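Chapitre 4
Une journée portes ouvertes chez Morngate

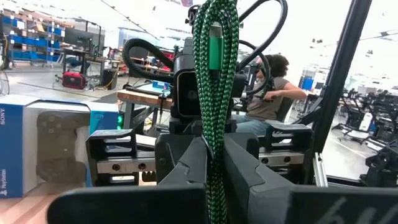 À quoi sert une visite d'atelier quand on débute en robotique ?
Elle sert à voir les tâches avant les machines : ce qu'il faut saisir, où il faut le poser, et à quel rythme.

J'ai longtemps enseigné la préhension avec des cubes. De jolis cubes en bois, bien rigides, qu'on dessine au tableau avec deux flèches de part et d'autre -- et tout le monde comprend ! Puis j'ai emmené un groupe aux portes ouvertes de Morngate, en septembre, et j'ai remanié la moitié de mon cours dans le car du retour (mes notes étaient illisibles, mais passons).

Ce qui m'a frappée, c'est le câble. Un câble USB tressé, vert et noir, replié en longues boucles, que deux doigts viennent pincer. Essayez donc de me dire où se trouve son centre de gravité ! Il se déforme quand on le serre, il pend, il s'accroche, et le connecteur au milieu des boucles n'a aucune envie de rester dans l'axe. Mes deux flèches au tableau ne suffisaient plus du tout.

La visite durait 2 heures, avec 6 postes ouverts au public. Chez Drivico, qui partageait le hall, on montrait surtout de la palettisation : impressionnant, bruyant, et finalement assez proche de mes cubes. Mes étudiants y ont filé tout droit, bien sûr. Moi, je suis restée devant les petits objets -- les boîtes, les fils, tout ce qu'on range sans y penser sur un coin de table.

Dans ce chapitre, nous partirons donc des objets souples. Nous verrons d'abord comment choisir un point de pincement, puis comment régler l'effort de serrage, et nous reprendrons ensuite le relevé Bosman, avec ses 383 essais de saisie, que vous trouverez en annexe. Le cas Romness attendra le chapitre suivant, il demande un peu de calcul matriciel.

Avant de tourner la page, prenez un câble de chargeur, pliez-le et soulevez-le entre deux doigts. Notez ce qui bouge.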